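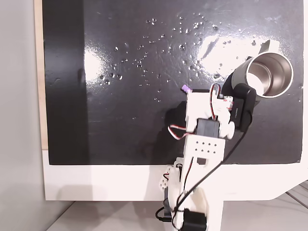
Follower arm holding a steel cup over a glossy black board.

Clemesano Teaching Arm Set

The Clemesano is a small leader and follower pair for showing a robot a task by hand. You move the leader, the follower copies it, and the software saves the joint positions along with the camera video. Most customers use it to collect demonstrations for training.

The follower shown is the standard build – white 3D-printed links, hobby servos and a black gripper jaw. Wiring runs on the outside of the arm so a servo can be swapped without taking the links apart. Leave slack at the wrist when you route the cables.

In the set
Leader arm with hand grip
Follower arm with gripper
11 cable ties and 5 spare horn screws
Power supply and USB cables
Drondden recording software, one seat

Cups, boards and cameras are not included.

Working near water
The servos are not sealed. Wipe up spills before you start the next recording and keep the power supply off the work surface.

Before you record
Clamp both bases. Set the leader to the rest pose, then switch on the follower. If the gripper lags behind your hand, lower the speed limit to 70 percent and try again.

Spare jaws are sold in pairs for $39. Printed link files can be downloaded after registration.

Setup questions go to Loukia Xenos at the Sodcombe shop. For school orders, ask for Charalambos Pappas.

Page updated 23 Oct 2021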